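手把手教一只铁胳膊

格洛里娅·阿泽维多（Glória Azevedo）上班的第一件事是把手机锁进抽屉，第二件事是活动手腕。她的工位在Plolon公司二楼最里面，桌上有一副操纵手柄、一块屏幕、一杯放凉了的咖啡。手柄控制着几步之外的一条机械臂。她动，它也动，只是慢半拍，像一个不太情愿的学徒。

她的职务写在合同上，叫“示教操作员”。她母亲至今认为她在一家游戏公司上班。

“我解释过三次，”格洛里娅说，“第三次她问我，那你赢了没有。”

这份工作要做的事说起来很短：用遥控的方式，把一件东西从箱子里拿起来，放到别处，再拿下一件。每做完一遍，电脑就把手柄的轨迹、关节的角度、摄像头拍到的画面一并存下来，算作一条示范。攒够了，就拿去训练模型，指望机械臂有朝一日自己会拿。眼下这批任务叫Ustix，合同要求交670条合格示范。我去的那天早上，墙上的白板写着536。

我原以为自己会看到某种未来。结果我在折叠椅上坐了一上午，看一个成年人全神贯注地捡玩具。

这话绝无贬义。请您设想一下，把您的手换成两根金属指头，把您的触觉整个拿走，再把您的眼睛挪到桌子边上的一个固定位置，然后去捡一个圆滚滚的透明球。球会滚，指头一碰它就滚，滚到箱角里，角落的壁是斜的，指头伸下去先撞上铁皮。格洛里娅管这种情形叫“进厨房”，理由是她小时候养过一只仓鼠，每次逃跑都跑进厨房，每次都得趴在地上掏。
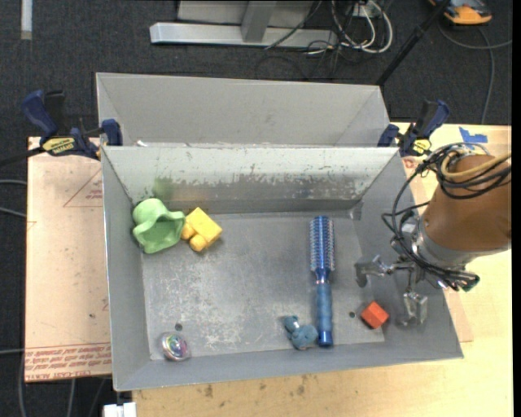 难对付的东西各有各的难法。方块看着老实，可一旦斜过来，两根指头就总是夹在棱上，一使劲它便转个身。毛绒玩具倒是好夹，随便哪儿都能下手，但模型学起来很糊涂，因为十个人示范会有十种夹法，谁也不算错。至于圆筒梳子，格洛里娅谈起它时用的是谈论某位前同事的口气。抓柄，头太沉，提起来要打转；抓头，刷毛一弹一弹的，指头的垫子贴不实。

“我现在抓脖子，”她说，又补了一句，“梳子的脖子。”

这一行里教机器人干活，大致有两派。一派像格洛里娅这样遥控，人坐在旁边，手柄传过去。另一派直接上手，抓住机械臂的腕子，像教小孩写毛笔字一样，拖着它把动作走一遍。两派互相看不上，程度与豆腐脑的甜咸之争相仿。拖动派说遥控的人隔靴搔痒，动作里全是犹豫；遥控派说拖动派的手老挡在镜头前面，模型看了半天，学会的是“先等一只人手出现”。

我两样都试了。拖动那次在隔壁房间，机械臂比我想象的好拉，也比我想象的沉得多，关节那里有一种黏稠的、爱搭不理的阻力。我拖着它去够一个纸杯，够到了，很得意。工程师调出回放给我看，屏幕上的轨迹弯弯曲曲，好像杯子是我在公交车急刹车时偶然碰上的。

遥控那次就更不必说了。格洛里娅把椅子让给我，教我握手柄，告诉我食指管开合，别捏太紧。我盯着屏幕，屏幕里的指头往左，我往右；我往右，它果然往右，可我要的是往前。纵深这个东西，平时有两只眼睛伺候着，从来不觉得它值钱，等到只剩一块平面的屏幕，才晓得差两厘米是多么遥远。我花了十一分钟没有捡起任何东西，其间把桌面震了两下。

“这条要存吗？”她问。

我说不用了吧。她还是存了，放进一个名叫“失败”的文件夹。这个文件夹很受工程师欢迎，据说模型多看看别人怎么搞砸，也能有所长进。算起来，这是我对人工智能唯一的贡献。

新手一般要练上几周才出得了合格的数据。合格的标准列了两页纸：动作要连贯，中途不许长时间停顿，不许用指头去推东西，不许在箱沿上蹭。最后一条几乎人人都犯。把东西推到箱壁上，借着壁的劲儿夹起来，是人手极自然的办法，您从口袋底摸硬币时用的就是这一招。标准不让用，操作员们就背着标准用，后来工程师发现，背着用的那一批示范训练出来，成功率反倒更好看些。于是标准改了。改完的版本仍是两页纸，不过字号小了一点。

Plolon去年在Devdale的仓库试过一回训练好的模型，试的是一个叫Nogueira的分拣项目，300次抓取，成了82次。我问项目上的人这个数字算好还是算坏。他想了一会儿，说要看跟谁比。我说跟格洛里娅比。他说那不公平，她有经验。

可她的经验正是他们想要的东西，也是这门生意古怪的地方。一个人在手腕里攒下来的分寸，什么时候该松一点，什么时候该等球自己停稳，她自己讲不清楚，公司便不叫她讲，只叫她一遍一遍地做，做的时候把一切都记下来。从前师傅带徒弟也是这样，徒弟站在旁边看三年。区别在于徒弟看了三年会顶嘴，会把茶端错，会在第四年跑去对街自己开店。机械臂一概不会。它看完五百多条，还是原来的表情。

我问格洛里娅担不担心它学会了以后。她显然被问过很多遍，答得很快：学会了捡梳子，就会有人拿来别的。上个月是一批硅胶的软东西，捏扁了才拿得起来，松开又弹回原形，夹住和没夹住在屏幕上看着差不多。再往后听说要上带绳子的。她说到绳子时叹了口气。

她也有些不大肯承认的得意。有一回模型自己跑，伸到一个斜放的方块上方，没有马上下去，先把手腕拧了一点，停一停，再下。拧的那个角度，停的那一下，都是她的习惯，别的操作员不那么干。

“像听见自己的孩子说脏话，”她说，“你知道是从哪儿学的。”

中午的时候她摘下腕带，去走廊里吃饭，饭盒里有一只鸡腿。我注意到她是直接用手拿的，拿得又快又准，完全没有考虑纵深。吃完她回到工位，把箱子里的东西倒出来，重新撒了一遍。每条示范开始前都得撒，不能摆，摆了就太整齐，机器会以为世界是有人收拾过的。她撒东西的手势很随便，有点像喂鸡。

然后她握住手柄，几步之外，那条胳膊抬了起来，慢半拍。

我离开时是下午四点，白板上的数字还没来得及改。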